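About Cokport

Small classes for grown-ups who would like to make things by hand, badly at first 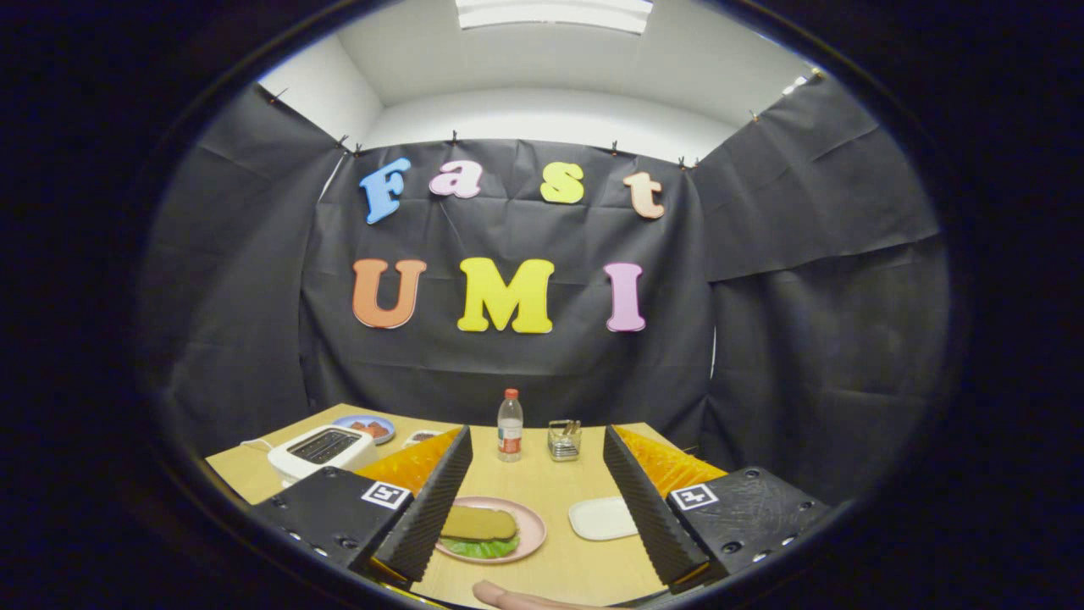 A light wooden tabletop, black paper on three sides, and foam letters on the back wall.

Cokport is an evening school of paper and book crafts. We teach bookbinding, box making, paper marbling and a course called Folding, which sounds like the easy one and has the highest dropout rate of anything we offer. Our students are mostly people who spend their days moving words around a screen and would like, for a couple of hours, to move something they can drop on their foot.

How we started

The school began in the back half of a stationery shop called Onishi, which sold very good envelopes to very few people. When the shop closed, it left behind 1192 sheets of cover stock, two iron presses and a lease with time left on it. We took all three. The cover stock lasted us through the first four terms, which is why anyone who studied with us back then owns a lot of notebooks in the same mustard yellow. We have since bought other colors. Former students still ask for the mustard, and we can't tell if they mean it.

The name Cokport comes from the old sign over the loading door. Half the letters had gone by the time we moved in and we never found out what it used to say. Repainting what was left cost less than ordering a new one.

What we teach

Beginners start with Patau, our ten-week introduction. You will make a pamphlet, a sewn book with a hard cover, a box for the book to live in, and a second box, to replace the first box. All tools are provided. Wear something you don't love, because paste gets on sleeves and stays there.

After that you can join Skunia, the open workshop, where people bring their own projects and a teacher goes from table to table trying to keep a neutral face. Past projects include a wedding album, a family cookbook with every recipe for potatoes removed at the owner's request, and a repair job on a hymnal that had been stored in a boat.

We also run short courses in marbling and in box making. Marbling fills up first. It is the only class we have where the mistakes look expensive.

How we teach

Classes are small and slow. We don't give grades or certificates. We do give opinions, if you ask, and the teachers have been told to begin with something kind. Roughly 200 people take a course with us in a normal year, and a fair number come back, either for the craft or for the biscuits.

We are sometimes asked if bookbinding is a useful skill. It is useful if you need a book bound.

Visiting and signing up

Enrollment for the next term opens in January. Courses are paid in full at sign-up and can be moved to a later term once, with no reason needed. The workshop is up one flight of stairs and there is a freight elevator, which is loud but works. Ring the lower bell. The upper bell belongs to the dentist.

Page last updated Dec 21, 2018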